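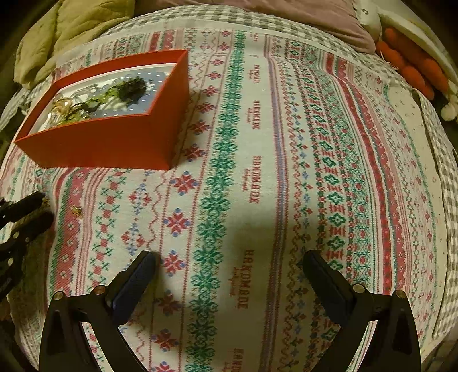

A bedspread printed with bands of Fair Isle–style motifs and the word "HANDMADE" in red.

Fair Isle knitting

Fair Isle is a way of knitting with colors, named after a tiny island that sits between Orkney and Shetland, north of the Scottish mainland. I get asked about it more than any other entry on this wiki, so I've rewritten the page from scratch (the old one was mostly me grumbling about yarn prices, sorry!). Last big edit: September 19, 2023.

What it is

In the strict sense, you knit with two colors in any one row. You carry both along the back, and the one you aren't using makes little loose strands called floats. Most traditional pieces are worked in the round, so the right side always faces you and you can see the pattern grow, which I find wildly addictive. Plenty of people use "Fair Isle" for any knitting with small repeated patterns, and I've stopped fighting them on it. The broader name is stranded colorwork, if you want to be safe.

Where it comes from

Shetland knitters were trading their work with passing ships long before sweaters came into it. Caps, stockings and gloves were the usual goods. The big boom came in the 1920s, when the Prince of Wales wore a Fair Isle sweater for golf and suddenly everybody wanted one. There's also a story that the patterns came from shipwrecked Spanish sailors in the 1500s. I loved that story as a kid, but I've never seen good evidence for it, and similar patterns turn up all around the Baltic and the North Sea.

Motifs

The classic band is called OXO, an X between two rounded shapes, over and over. Small fill-in bands called peeries ("peerie" is Shetland dialect for small) go between the larger ones. Eight-pointed stars are everywhere too, though people tend to link those with Norway, where the selburose is practically a national badge. Crosses, anchors, hearts, zigzags, diamonds: if it fits on a grid and repeats neatly, somebody has knitted it.

Floats should stay short. I was taught to catch the spare yarn on any gap over 7 stitches, and on mittens I do it sooner, as fingers get snagged in there. My worst project was a cardigan with 600 stitches of border that I pulled so tight it puckered like a raisin. It lives in a drawer.

Printed versions

You don't need yarn to have the look, of course. The patterns are drawn on squares, so they move easily to printed cloth, wrapping paper, mugs, you name it. Print also lets designers do things that would be a nightmare on needles, such as five colors in one row or lettering dropped right into the pattern. I used to be snobby about this, but I own Fair Isle pajamas now and they're great.

Steeks

A steek is a column of extra stitches that you later cut straight through with scissors to make an opening. Yes, scissors! Shetland wool is sticky enough that the cut edges mostly hold together. I still did my first one in February with the door shut and the phone off. Don't try it on slick cotton or superwash wool without sewing the edges down first.

See also: Argyle; Bohus knitting; Intarsia; Lopapeysa; Sanquhar gloves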